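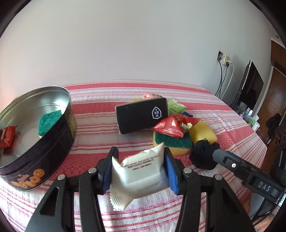
1 min read

Sestanholm Opens Orders for Its Hand-Held Gripper Kit

Sestanholm today announced that its hand-held gripper kit is available to research groups and integrators, with first shipments planned for June. The kit lets an operator record everyday handling tasks in an ordinary room, without a robot arm on site.

Each kit contains 2 grippers, a carrying case and spare finger pads. The blue rubber pads are meant for small household goods such as foil packets, sponges and boxes. Recordings are exported through Umudau, the company's data service.

“Customers asked us for a tool they could take into a bedroom or a kitchen and start using the same morning,” said Dehua Cao, head of product at Sestanholm.

The first production run is limited to 200 kits. Distribution will be handled by Rønning, with repairs and replacement parts supplied by Condon.

Media contact: Xinyi Jiang, Sestanholm press office, extension 1213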